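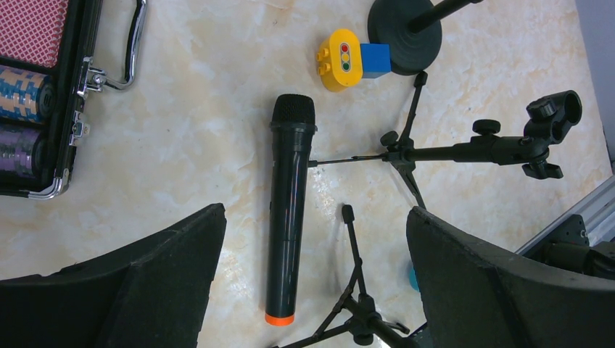
**Manipulation Software Team, Clorndale**

Pre-run checklist for the Stornulance planner, build 94, wrist camera view. Filled in 2021-07-16, my comments in italics because I can't help myself.

- [x] **Gripper fingers both in view, padding seated.** *Edges are a bit worn on the curves. Fine for today, but I'd like new pads on before the August build.*
- [x] **Self-mask covers both fingers.** *Good! Last build kept treating the right one as an obstacle and the arm just sulked.*
- [x] **Target segmented as one object.** *The black mic with the orange end cap. There's a seam near the middle of the body and Nuchit used to split it right there, so do look at the overlay and don't trust the green tick.*
- [ ] **Thin parts in the collision map.** *Nope. The boom rod on the stand lying on its side comes almost to the mic, and the map loses the tip. Tripod legs are patchy too. I've put the padding up to 18 mm for now (ugly, I know).*
- [x] **Glare check.** *Chrome trim and handle on the poker case give a few holes in the depth. Nowhere near the grasp, so I've let it go.*
- [ ] **Half-hidden objects flagged.** *Something teal-blue is poking out from behind the right finger and the planner has it down as free space. Please don't sign this one off until it's at least "unknown".*
- [x] **Speed limit loaded from Sokamer config.** *Level 2, checked it twice.*
- [x] **Stop signal reaches the controller.** *Tested from the desk and from the pendant.*
- [x] **Log space.** *3,390 MB free, heaps for a short run.*

Result: hold. Slow replay only until both open boxes are ticked, then run the whole list again from the top.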